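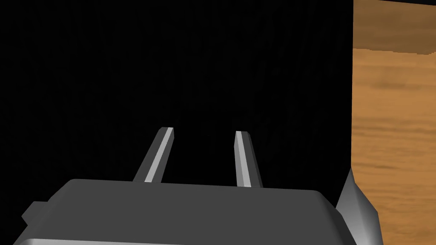 Computer-rendered view with a wooden surface at right.

Shoe decoration is the craft of changing the look of ready-made footwear by painting, gluing or sewing material onto it. It is usually done at home on canvas sneakers, espadrilles and flat sandals, and is a common summer project for adults and older children.

Materials

Canvas takes fabric paint well and needs little preparation beyond brushing off dust and removing the laces. Smooth leather and vinyl are wiped with rubbing alcohol first and sanded lightly with 300-grit paper. Felt shapes, pom-poms, ribbon and beads are attached with flexible fabric glue. Hot glue sets faster but tends to crack where the shoe bends.

Methods

In painted designs, the outline is drawn in pencil and filled in with two or more thin coats. Most fabric paints are left to dry for 4 to 6 hours between coats. Raised trims are placed on the toe or heel strap, away from the crease across the ball of the foot. Stitched trims last longer than glued ones and can be removed without marking the shoe.

Patterns

The Mallow pattern, a ring of felt petals around a button, was drawn by the craft writer Natnael Gudeta for canvas slip-ons. A later version, Palma, uses long green leaves and is sewn to the strap of a sandal.

Care

Decorated shoes are spot cleaned with a damp cloth and air dried out of direct sun.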